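Plukia Planning Toolkit: Frequently Asked Questions

Last updated 28/11/2018

Plukia is a motion planning and task scripting package for two-armed robots. It comes with a simulator, a task runner and a log viewer. This page covers the questions we get most often from new users. Install steps are in the setup guide and are not repeated here.

General

What does Plukia do?

It takes a task written as a short script, works out arm motions that reach the goals in the script, and sends those motions to a controller. The controller can be the one in our simulator or one you supply for your own hardware.

What is the difference between Wumberg and Trernitz?

Wumberg is the planner. Trernitz is the perception module. They run as separate processes and talk over a local socket. You can run Wumberg alone if you already know where your objects are, for instance by reading poses straight from the simulator.

Do I need a robot to try it?

No. The bedroom scene in the standard download runs with no hardware attached. It has a bed, a dresser with drawers and a few loose objects, and both arms can be planned for at the same time. 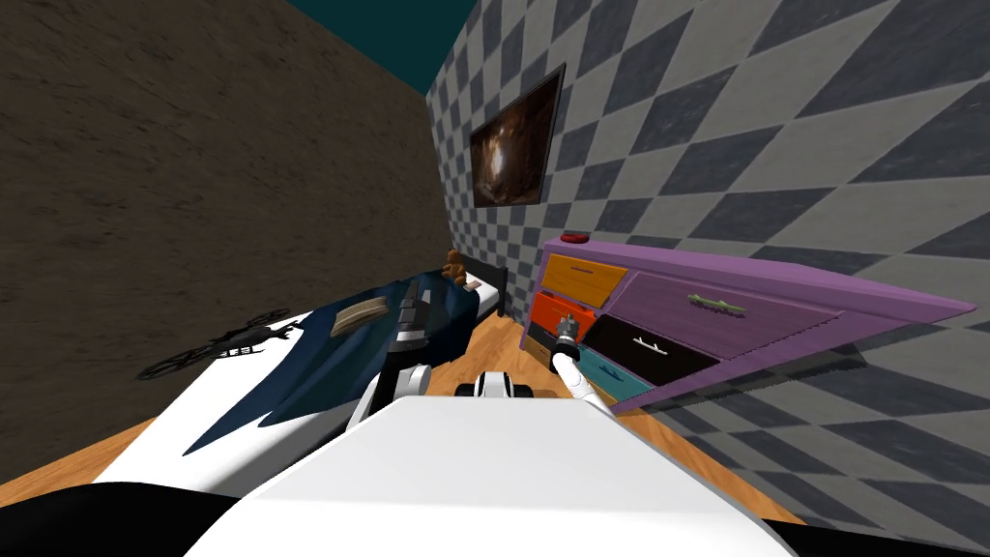

Bedroom scene with one gripper over the bed and the other near the dresser drawers.

Why are the walls and drawers such odd colors?

Colors and surface textures are picked at random when a scene loads. Training a detector on one fixed set of colors gives poor results on the next set. To keep the same look between runs, set the scene seed in the config file. Any whole number works. Our own regression runs use 3052.

Can both arms move at once?

Yes. By default Wumberg plans them together and checks each arm against the other. You can also plan one arm while the other holds its pose. Joint planning takes longer, so use the single-arm mode if your task only needs one.

Planning and control

The planner says "no path found" but the drawer is clearly in reach. What is wrong?

Check the collision padding first. The default is 14 mm, which is too much for small handles. Lower it for the gripper links only and leave the rest of the arm alone. If that does not help, look at the goal pose in the log viewer. A goal a few millimeters inside the drawer front will fail every time.

How many times does the planner try before it gives up?

It makes 100 attempts per goal. Change this with the max_attempts setting. Raising it rarely helps if the goal itself is bad.

Can I change the control rate?

Yes, in the controller section of the config file. The planner does not depend on it. If you raise the rate and the simulator falls behind real time, the task runner prints a warning and keeps going.

Does Plukia do force control?

There is a simple contact stop. The arm halts when the measured force passes a limit you set. Full force control is not part of this release.

My script opens the wrong drawer.

Drawer names are assigned when the scene loads and do not follow color. Use the list_parts command to print the names and poses for the current seed, then use those names in the script.

Perception

How does Trernitz find objects?

It uses color images and depth together. It first splits the view into surfaces, then fits known shapes to what is left over. The output is a list of poses with a confidence value for each.

Why does detection get worse when the gripper is close to something?

Near a surface, one flat panel can take up a large part of the view. There are fewer edges to fit against. Cast shadows also show up as dark patches with sharp outlines, and the surface splitter may treat them as separate parts.

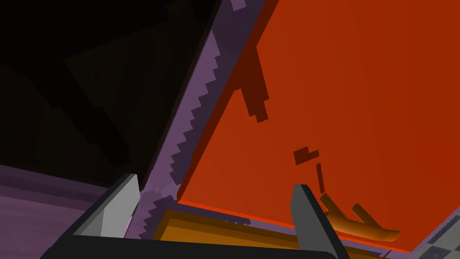
Category: Close-range views and shadows

How do I stop shadows from being reported as objects?

Turn on the depth check in the Trernitz settings. It drops any region that lies flat on the surface behind it. The check is off by default on account of the extra time it takes per image.

Some shadow edges look like stairs. Is this a fault?

No. The simulator draws shadows from a map of limited size, and at close range the steps in that map become visible. A larger shadow map makes them smaller and uses more graphics memory. Object poses in the simulator are not affected.

Does Trernitz mask out the gripper fingers?

Yes, if the robot model is loaded and the camera position is calibrated. If finger pixels still show up in the object list, rerun the calibration tool and increase the mask margin by a pixel or two.

Files and support

Where are the logs?

In the logs folder of your project. The task runner keeps the last 11 runs and deletes older ones. Copy a log somewhere else if you want to keep it.

Will scripts from the October release still run?

Yes, with one change. The grasp command now needs an arm name. Scripts without one stop with an error at the line in question.

Can I use Plukia with the Medeiros controller?

Yes. The driver is a separate download. Install it after the main package and set the controller type to medeiros.

How do I report a bug?

Use the issue form on the support page. Include the script, the config file, the scene seed and the full log. Reports without a seed take longer to reproduce.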